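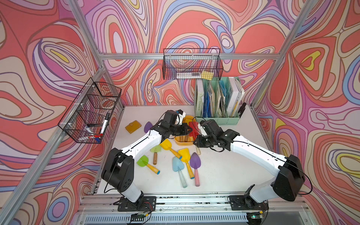 1. Evening

She had two arms bolted to the table and 14 hours before the van left for Cevbridge. Marbled swirls on the walls, trowels everywhere. The Furkach shop smelled of solder and old soup.

Left arm fine. Right arm sulking – a twitch at the elbow, then nothing, then a twitch. She reseated the cable. Again. Her brother on the phone from Nometholm, wanting to know when she'd eat.

"Later."

"You said that at five."

The red one, she told it. Just the red one. Grip, lift, hold. 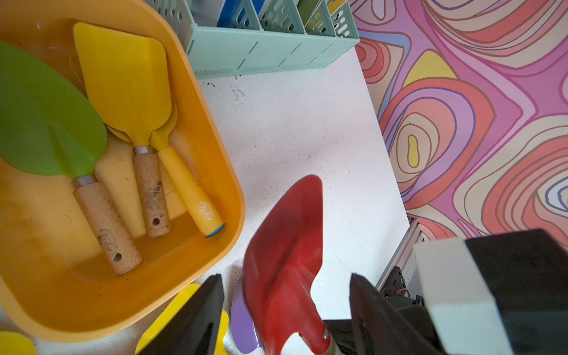

And she held her breath too, stupid, as if that helped. She had 2,187 lines of code and trusted maybe 89 of them. Her father used to dig with a trowel like that, back in Fleury, on his knees in the beans. He would of hated all this. Or he'd have pulled up a stool and told the arm it was holding it wrong.

Tub on the right, spares on the left. Fingers open. She typed the next move and didnt press anything for a while.
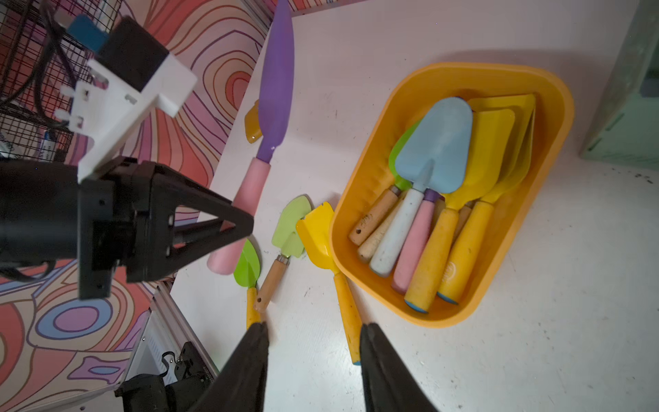
2. Morning

Coffee, cold. Her brother's truck outside, engine running. He came in without knocking, looked at the arms, looked at her.

"Show me," he said, and she pulled out the other chair.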